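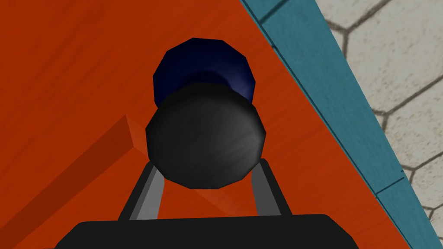
Who can learn at Isedetti?

Any adult who lives in Premcombe or close enough to come twice in a week. You do not need a diploma, and you do not need to speak English well before you start. We are a small evening school for bookkeeping and office English, and most of our students work during the day.

The school was opened by Fiifi Zakaria, first with one class of 14 people in the back of a print shop on Millet Street. He had worked many years as a bookkeeper and he saw that shop owners from other countries paid a lot for simple papers they could prepare alone. Today we teach seven courses, and the print shop has become our front office.

Every course is two evenings a week, from the end of August until spring. We use the real forms that a small business must fill in, with the names changed. In the first month we go slowly - every word on the page is explained, also the small ones. After that the students keep the books of a practice company called Skorix, which sells garden tools and is always late with its invoices.
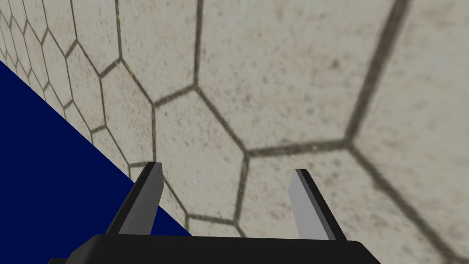
Obed Opoku wrote to us after he finished the second course that he was afraid of the numbers, but the difficult part for him was the telephone lesson, and he asks us to make it longer. We made it longer.

The fee is $405 for one course and the books are included. You can pay in parts. For people without work there is a fund of $1,000 each year, and you can ask for it at the front office in a few words, on paper or by speaking.

Our teachers all learned English as a second language. They correct your mistakes, but they wait until you finish the sentence.

Page last changed March 2, 2024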